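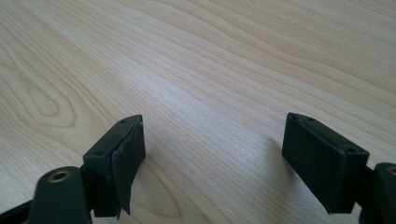
Figure 1. Finger pads of the hand-held gripper. The pad on the left is coming off its block; the pad on the right looks intact.

Skenavent Robotics Course
Handout 6: Care of the finger pads
August 12, 2026

In the last handout we mounted the fingers. Today we speak about the part which touches the object, the pad. Many teams spend long evenings on their software when the real problem is two small pieces of soft material.

1. Why the pad matters
The finger block is hard and smooth. Without a pad, a smooth cup will slide out even when the motor pulls strongly. The pad gives friction, and it also bends a little, so the contact area becomes larger. When an edge lifts, the contact area changes from one grasp to the next. Your recordings will then not agree with each other, and the Monix score of the team goes down.

2. Checking before a session
Open the gripper over a clear table and look at both pads from the side and from the top. Run a fingernail along each upper edge. Write the result in the Pondari log – one line for the left finger, one line for the right. Please do not write only "OK".

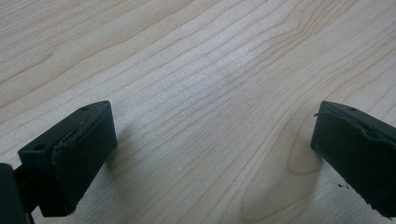

Figure 2. Worn upper edges on both pads. Note the loose thread at the tip of the right finger and the small black specks on the table near it.

3. When to replace
A rough edge alone is still acceptable for practice. A lifted edge is not acceptable for recording. In our course we change the pads after 3000 grasps in any case. The oldest pair in the January group reached 2923 and was already quite poor.

4. How to replace
Pull the old pad off slowly, starting from a corner. Remove the old glue with alcohol and wait until the block is dry. Press the new pad for 100 seconds. Leave the fingers open overnight.

Homework: read the Xue worksheet, page 44, and bring your log to the next class.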